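This README covers the `table-clearing` part of the Bundik recordings. It was written by someone who worked the prep and dish side of the Ferrand kitchen for years before the arm arrived, and who now spends half of every shift resetting a table for it. If you want the enthusiastic version, the project page has one.

## What is in here

3541 recorded attempts at kitchen put-away: picking something up, moving it to a plate, bowl or colander, letting go. The objects are toy foods and ordinary kitchenware on a white table. Each attempt has video, joint positions, gripper state and a one-line instruction typed by whoever was on duty.

The typed instructions are uneven. Some people wrote "put the ketchup on the plate." Others wrote "ketchup." We left them as they were, apart from fixing spelling.

## Why a kitchen

Ferrand cooks for staff canteens. Management bought into the Jikex program on the idea that an arm could take over the dull end of the work (clearing, sorting, putting back) and the people would move to "higher-value tasks." I have asked several times what those are. So far the list is: resetting the table, labeling the attempts, and pressing stop.

A typical layout has a squeeze bottle, a plate, a colander, a cup, a bowl and a few bits of toy food. A person clears that lot without looking down.

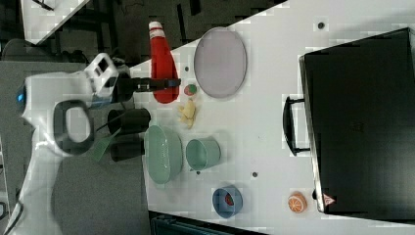 Odette Courtois wrote back on the first draft that I was being unfair to the thing: her wrists stopped hurting in the months when the arm took over crate sorting, and she would rather reset a table forty times than lift crates for one more winter. I've kept her comment in because it's true, and because crate sorting is the one job where I would vote to keep it. It is also a different job from the one recorded here, and the results from crates should not be used to sell this.

## How the attempts were collected

1. The operator sets out the objects. There is no fixed pattern, but tired people repeat themselves, and late-shift layouts look a lot alike.
2. The operator types an instruction and starts the attempt.
3. The arm runs, either under remote control or on the Nikance policy. The `mode` field says which. Please read it. Remote-controlled attempts are a person's skill with a robot on the end, and they've been quoted in at least one slide deck as if the arm had done the thinking.
4. The operator marks the attempt `ok`, `partial` or `fail`.

Step 4 is where most of my doubts live. For the first 400 attempts there was no written rule for `partial`. A bottle dropped on the rim of a plate that then rolled off got all three labels, depending on who was there and how close it was to 3 p.m. Ysaline Aubert wrote a rule in August and relabeled what she could from video. Attempts she didn't get to have `label_rule: none`. I would leave them out of any success rate.

Resetting is not recorded at all. The clock starts when the arm starts, so the person's time in between doesn't exist as far as the data is concerned. Any "seconds per item" figure you compute from these files leaves out the slower half of the work.

The objects that take the most patience:

- **Squeeze bottle.** It lies on its side for many attempts. A bottle on a bare table and a bottle already resting on the plate are different problems, and the instruction text doesn't always tell you which one you have. Check the first second of video.

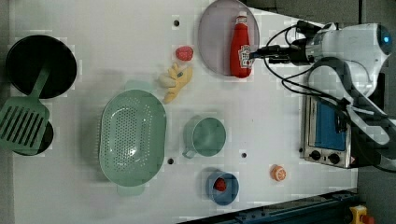

- **Colander.** Grips on the rim are mostly fine. Grips on the body tend to slide.
- **Small toy fruit.** Easy to pick, easy to knock. When one gets bumped to the floor during an attempt at something else, the operator was told to keep going, so you will find `ok` attempts with a strawberry missing by the end.
- **Spatula.** Thirteen operators' worth of opinions on where to hold it. No agreement.

## What changed for the people

The canteen shift did not get shorter. It got split up. Before, you cleared and wiped and talked to whoever was next to you. Now one person stands by the arm and the others cover what that person used to do, at the same speed as before. The standing-by post is easier on the back and very boring, and it can't be left, so breaks have to be traded.

Two things did improve. Operators got a small raise after asking for it as a group, and the stop button is ours to press without explaining ourselves. That second one took longer to win than the raise.

## Please don't

- Use these files to estimate how many kitchen workers an arm replaces. Staff hours aren't in them.
- Mix remote and policy attempts in one success rate.
- Treat toy food as food. None of it is wet, hot or sticky, and nearly everything we clear at Ferrand is at least one of those.

## Known problems

- Three sessions have the joint log and the video out of step. They are listed in `bad_sync.txt`.
- Operator IDs were removed at the operators' request. Please don't try to work them out from typing style.
- The `duration` field includes pauses after a stop. Subtract `paused_for` if you need moving time only.

Corrections go in the issue tracker. Ysaline handles the labels, I handle this file.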